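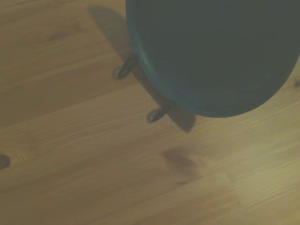

Dark teal on light wood. I like these two colors together.

1/ I am choosing a wall lamp for our hallway since September. Now I have only two left: Flinik and Nedar.

2/ The Flinik has a brass arm and a glass shade. It needs 3 small bulbs, and the shop Zesero does not include them. Please check this before you order.

3/ The Nedar is simpler, one bulb, and stands 17 cm from the wall. Our hallway is narrow, so for me this is important.

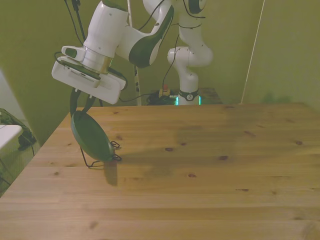 4/ Price: the Nedar is 39 euros at Kiiskinen, with free delivery. For the Flinik I must pay delivery also.

5/ One question to people who have the Nedar. Is the light very yellow in the evening? On the website it looks white, but the reviews say different things.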